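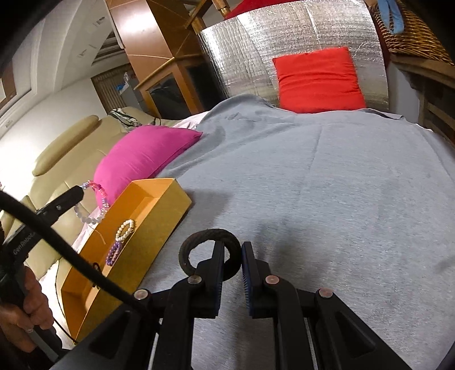
Bracelets de perles et élastiques à cheveux, boîte de rangement jaune posée sur un lit.

Tolcombe, 11 septembre 2019 – Folludley annonce la mise en vente de Vosix, gamme de boîtes longues et étroites destinées au rangement des petits accessoires : bracelets, élastiques, cordons. Le format, ouvert sur le dessus, permet un tri à plat, sur un lit ou une commode, sans compartiment intérieur.

La gamme comprend 11 coloris. Le premier lot, limité à 800 pièces, sera distribué par Hsieh à compter d'octobre. La forme a été arrêtée à l'issue d'une enquête menée auprès de 300 foyers, qui a recensé 1 249 accessoires conservés hors de tout contenant.

« Les bracelets de perles et les élastiques sont rangés ensemble dans la plupart des foyers interrogés – le contenant doit accepter les deux », indique Estrella Villalobos, responsable produit. 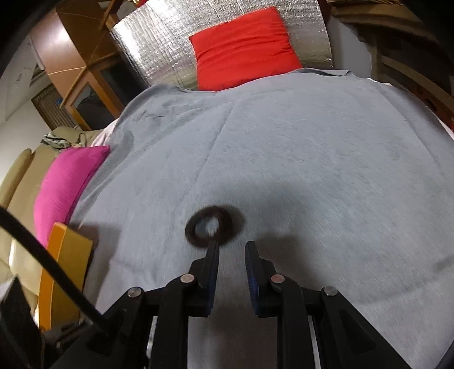
Élastique brun foncé sur un drap gris clair.

Pour le tri, Folludley recommande une surface textile unie et claire, sur laquelle les élastiques foncés restent repérables. Les bracelets sont déposés en boucle, sans torsion du fil.

Contact presse : Chi-keung Lai, Folludley, service communication, Tolcombe.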